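上期聊完钱包备份，后台一下子收到86封来信，我周末抱着咖啡一封封看，看到眼睛发花！问得最多的是：平台自己发的积分币，到底要不要留着？那这期就聊聊它。

先说我自己的例子。去年12月，我常用的交易平台Plunetti推出了持币抵手续费的活动，我一时手痒换了146枚Trisis（就是他们家的平台币）。头几天挺开心，每笔手续费都便宜一点，感觉占了大便宜。

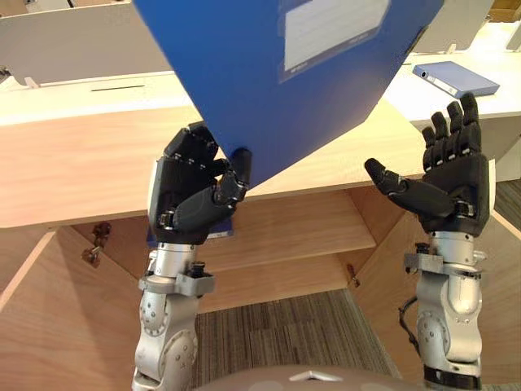
后来认真翻了规则才发现，抵扣是有门槛的：账户里的币要锁满97天，中途取出来，之前省下的手续费会补扣回去。这一条写在说明页很靠后的位置，我当初压根没往下拉（别学我）。

老读者Bujar Ivanov来信说，他在Lakatos那边也碰到过类似的锁定期，急着用钱的时候只能干等。他的做法是只换够一个季度手续费的量，多一枚都不要。我觉得这个思路挺实在，已经照抄了。

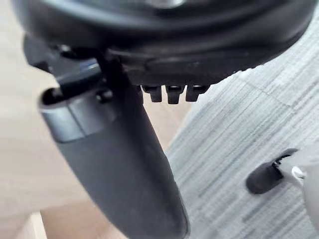 还有朋友问，平台币涨了算不算额外赚到？账面上当然算，可它的价格跟平台的生意绑得很紧，平台一有风吹草动，币价往往先跌。我现在把它当成预付的手续费来记账，涨跌都不太去看，心态好多了～

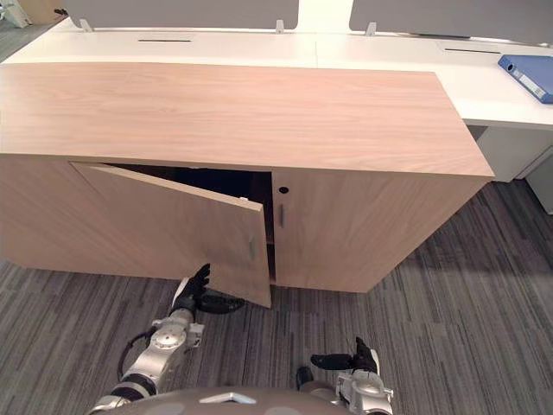
再说说助记词，这个每期都有人问。我还是老办法，手抄在纸上，分开放，手机里一张截图都不留。放纸的地方也要讲究一点，像图里这种柜门上带锁孔的矮木柜就可以考虑，不过柜门别像左边那扇一样开着，锁好再走，钥匙也别插在上面！家里有小孩的，再往高处挪一挪。

下期打算写报税前怎么导出交易记录，我自己的表格里还有3笔转账对不上，正在头疼。Lundodthorpe的线下读者聚会照旧，想来的直接回复这封邮件就行。

联系我们 | 退订 | © 2022 版权所有 | 返回顶部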